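Starting a thread on the two-arm bench in the Wumonport workshop, mostly so I have the notes in one place. I'll add to it as things get done.

The job is sorting and kitting parts for small round control boards. Each board needs a wire harness to go with it. Doing it by hand is fine for one evening and miserable for a month, so we're trying to get two arms to do it.

Who's involved: me on software and the table layout, Nosipho Rampersad on wiring, Bonifacio Campos on anything that has to be cut or drilled. Montserrat Salinas wrote the first version of the motion code and still answers texts about it.

Mounting first. The arms face each other across the table, one on the left and one on the right. We tried having both on the long back side and the elbows kept wanting the same air. Opposite ends is better. You lose some floor space in the shop and people have to walk around.

The table is two sections pushed together. If you do this, bolt them to each other before you calibrate anything. We calibrated, somebody leaned on the right half, and every pick on that side was off by 6 mm the next morning.

Bonifacio put a steel plate under the joint with four bolts. It hasn't moved since. Re-ran calibration after, took most of an afternoon in July with the big door open and a fan on.

Trays. I went through a lot of bins before settling on shallow plastic ones. Deep bins look tidy but the gripper has to come in almost straight down and the wrist runs out of room. Shallow trays let it come in at an angle.

Yellow was what the Cemer outlet had. It works out fine for the cameras as long as you don't have yellow parts. We have a few yellow wires. More on that later.

Tape your tray corners or put stops down. An empty tray weighs next to nothing and the gripper will push it across the table if it touches the rim.

The middle tray is stainless. It's heavy enough to stay put, which I like, but bare steel throws glare and the camera saw parts that weren't there. A sheet of plain white paper in the bottom fixed it. Cost: one sheet of paper. Change it when it gets marked up.

Grippers. Both are electric, the right one with blocky fingers. The first set of pads was too soft and the boards would rotate when lifted. Anathi Van der Merwe gave us an offcut of harder rubber from her Florora planter project and I cut new pads from that. Boards stay level now.

Don't grab a board by the capacitors. Obvious, but the code doesn't know it. Montserrat's version picked the tallest thing it could see, and on these boards that's a capacitor. I added a rule that it only closes on the outer edge.

The notches around the edge help with that. You can use one to work out which way the board is facing before you pick it up.

Cables. I mean the arm's own cables, not the parts. Leave a bigger loop at the wrist than you think you need. I tied mine in close the first time and it went tight at full rotation and pulled the connector halfway out.

A big loop has its own problem, it can hang into the tray and drag on things. So far that has been less trouble than a short one. Nosipho wants to try a spring hanger. I'm leaving it until something snags.

Layout as it stands: boards in the big tray on the left, wires and harnesses in the two trays on the right, and the steel tray in the middle is where a board and its harness end up together.

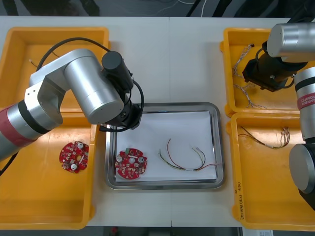
The harnesses are the hard part by a long way. A board is stiff and stays the shape you expect. A harness lands differently every time you put it down, and the loose ends spring out when the gripper lets go.

What works best so far is going for the bundled section. Individual wires slip through the fingers or come up with a neighbor attached.

Back to the yellow wires. On a yellow tray floor the camera loses them and thinks the harness is smaller than it is. I may paper the right-hand trays too. Mpho Mkhize suggested gray felt, but connectors might catch in it.

The log has 1,976 pick attempts in it, boards and wires together. I haven't split them out properly yet so I'm not going to quote a success rate.

Next on the list is a hand-off between the arms, then a better light. The Khumalo strip light over the table flickers on camera and I'm tired of filtering it out. Parts for the new one are on the shelf.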